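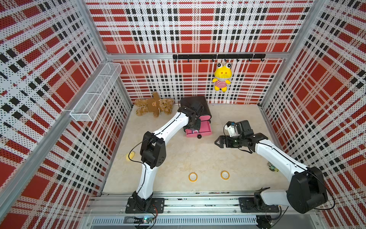
WORK & MONEY

The slow hands at Nondham

Guadalupe Figueroa used to sort returned toys by herself, at a bench with a radio. Now she looks after two robot arms that are learning to do it, and she is still waiting to be impressed.

"They told us it would take the boring part," she says. "The boring part was the quick part."

Nondham handles returns for online shops from a shed in Prornby. Plush toys, stationery, desk drawers, tape: whatever people send back gets looked over, put away or binned. In October the company set up a trial cell, bought through an outfit called Mansour, with plaid walls and a pair of white arms on a rail. A frog in a striped shirt hangs from a hook. Two teddy bears lie in the back corner. One arm reaches down over a pink drawer while the other holds its gripper open above the floor.

Figueroa can clear a tray in 30 seconds. The arms, by her watch, took 173 on the afternoon I visited, and she had to step in once to free a ribbon.

Craig Aitken, the site manager, says speed is the wrong thing to look at. The arms will get better, he says, and no one has lost a job. That second claim is true as far as it goes. Nondham had 37 people on the floor when the trial began and has 37 now. It has also stopped hiring casuals for the Christmas rush — work that Figueroa's niece was counting on.

What has changed is the day itself. Figueroa resets the toys, watches, writes down what went wrong and resets them again. Her pay hasn't moved. Her new title, cell operator, came with a lanyard and 60 minutes of training, most of it about the stop button.

I asked Aitken whether operators would be paid more if the trial became permanent. He said it was under review. Figueroa had asked him the same thing in her first week, and got the same answer.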